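# Baird course notes

Hole-by-hole data for the two courses we play most, Skastetti and Prustuvthorpe. Yardages come from the club scorecards and were checked on foot in August. Where card and ground disagreed, the measured figure is in the `walked` column.

## Files

- `holes.csv`: one row per hole and tee
- `greens.csv`: depth, slope direction, usual pin areas
- `local_rules.md`: drop zones and out of bounds
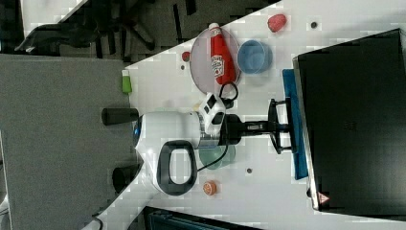
All distances are in yards, to the middle of the green. Bunkers are listed by carry from the yellow tees only. Par is as printed on the card, so the 4th at Skastetti stays a par four even when it is played from the forward winter tee.

## Known gaps

- Prustuvthorpe has no stroke index for the red tees.
- Two greens at Skastetti were being relaid and have no slope entry.
- Tree heights are guesses. Don't plan a shot on them.
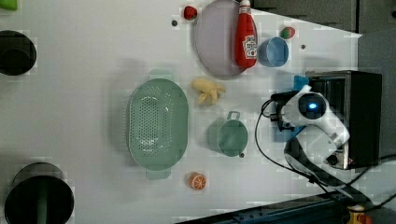

*Mint-green colander and toy bananas on a white table.*

## Using the data

The CSV files load into Trukero without changes. For a spreadsheet, set the separator to semicolon. Leave blank cells blank; a zero is read as a real distance.

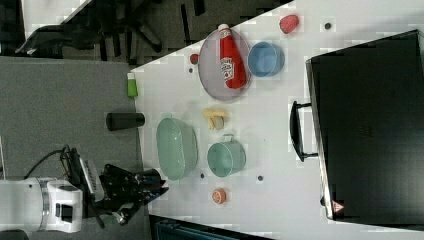 **Senthil Chacko**
Maintainer, course data

Corrections are welcome as pull requests. Give the hole, the tee and how you measured it. Sixten Rønning merges changes to `greens.csv`; send the rest to me.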